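Setting the Table: What I Found Out About Place Settings and Cutlery Holders
Home and Hospitality Studies, individual project report
Arif Ismail
January 28, 2025

Why I picked this

I work weekends at Bistora, a small cafe with a lunch rush that starts before we're ready for it every single time. Most of my shift before opening is laying tables, and I got curious about how much of that time goes into the plate and how much goes into the forks and knives. My guess going in was that plates would be the slow part (they're heavy, they chip, you carry them carefully). So for my project I decided to look at one place setting, one mat, one plate and one holder, and work out what order makes sense.

The setup

I kept the materials super simple. A light wood table, a striped placemat in gray and white, a round white plate, and cutlery with brown wooden handles. The cutlery lives in a tall black wire holder, the kind you see on cafe counters everywhere. I wanted the mat down first because it tells you where everything else goes – the stripes run side to side, so if your plate is drifting toward the table edge you notice pretty fast.

The plate goes on the left part of the mat and the fork goes to the right of it, straight up and down with the tines toward the diner's side of the table. I know, I know, forks traditionally go on the left! At Bistora we put everything on the right so people can grab it with the napkin, and I stuck with the layout my hands already know.

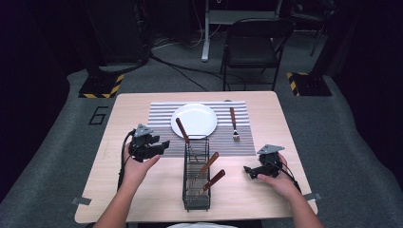

The wire holder was the part I changed my mind about the most. My first plan was to stand it off to the side on a chair, and that was awful. I kept turning away from the mat and losing track of where I was. Moving it to the middle of the table, right in front of the mat, made the reach much shorter. It also means the holder is the last thing to leave the table, so you have to remember to take it with you. I forgot more than once.

What slowed me down

Handles! The wire holder is open and roomy, so when it isn't full the cutlery leans all over the place. Handles end up crossed, or one pokes out over the front while another flops to the side. When they cross, pulling one drags its neighbor along. A narrower holder would keep them upright, but then it's harder to get your fingers between them, so I'm not sure it's a real improvement.

I laid the setting 17 times over the December break and wrote down what went wrong each time. The plate almost never gave me trouble. Nearly all my notes are about cutlery: grabbed two at once, set it down crooked, had to go back and straighten it. One note just says "fork again."

What helped was lifting each piece by the handle, straight up and a little back toward the plate, and only then turning it over the mat. If I started turning too soon, the end caught on the wires.

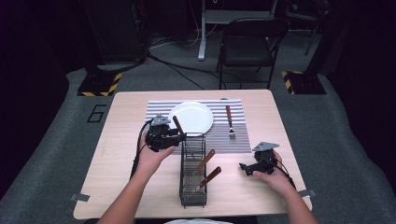 Figure 2. A wooden-handled utensil held near the plate, with the fork already on the mat and two more handles leaning in the wire holder.

The order I ended up with

Mat, plate, holder, fork, then the rest of the cutlery working outward from the plate. I tried putting the cutlery down before the plate a few times and didn't like it. You have nothing to line the fork up with, so it lands wherever and then has to be nudged over once the plate arrives.

What I'd do differently

I should have timed myself with a proper stopwatch. My notes say things like "quick" and "kind of slow," which seemed fine when I wrote them and are pretty useless now. I'd also like to try a plain mat next to the striped one, to see if the stripes really help or if I just like them.

And I only ever did one setting at a time. At the cafe I go around with the holder and do a whole row, and walking between tables probably changes everything I've said about reach. My manager has offered to let me try the new order before a lunch shift, so I'll add those notes to my project folder when I have them.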